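Call for Participants: Sleep and Shift Work Study

The Warkedine Institute is seeking 40 adults who work regular night shifts in Flirnville or the surrounding county. The study examines how meal times affect daytime sleep.

Participants must be 21 or older and have worked nights for at least six months. They will keep a written sleep diary for 7 weeks and attend two interviews at our Riquelme Street office. Parking is free.

Those who complete the study will receive $500, paid by check in July.
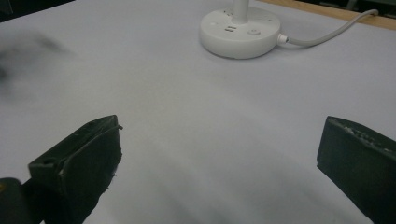 Interviews last one hour and may be scheduled in the morning or evening – please state your preference when applying. All records are kept confidential.

Apply in writing to Rocío Lucero, Study Coordinator.

Posted 27 Nov 2018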